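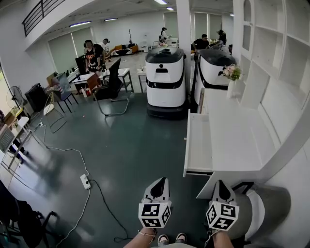
Plavudero collects examples of ordinary household tasks and uses them to train a control model. Most of the work is done by people with a gripper in each hand, going through a task at their own pace while the cameras record. Opening a drawer is a good first task, and the white desk with the flowers on it is where many new collectors begin. The questions below are the ones we get most often from people about to start.

Updated September
By Jessie Skinner

Do I need any experience with robots?

No. You need two working hands and some patience. Ülle Ozoliņš runs the introduction and will go through the grips with you before you record.

What counts as one example?

One task from start to finish, with both grippers in view at the beginning. If you open a drawer, put something in it and close it again, that is one example. Opening and closing alone is a different task and gets its own label.

What are the patterned cubes for?

They are markers. The software uses them to work out where each gripper is and which way it is turned. Keep your sleeves off them and don't swap the left and right grippers halfway through a session.
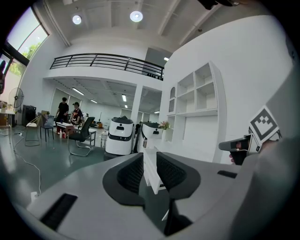 View from a gripper camera, with the open drawer ahead.

Should I throw away an example if I make a mistake?

Usually not. If you miss the handle and try again, keep going and finish. The model needs to see recoveries too. Mark it as "retry" in Brirnura, our labeling tool. If you drop the gripper or stop to talk to someone, discard it.

Does the room have to be quiet and clear?

No. People walk around and work at the other tables, and that is fine. We want variety in the background. Do watch for cables on the floor – you will be looking at your hands most of the time.

How many examples does a task need?

It depends on the task. The first drawer set, Pollock, has 445 examples. The second, Moseck, has 549 so far and will close at 900. We stopped Pollock early when the new ones had become too much alike.

How can I make my examples more varied?

Start from a different spot, change your height, and approach from the other side. Move slowly enough that the fingers stay sharp in the picture, but don't act it out. Open the drawer the way you would at home.

Who looks at the recordings?

Ülle and I check each session for dropped tracking and wrong labels. A session with many errors comes back to you with notes – normally it is a marker that got covered by a hand.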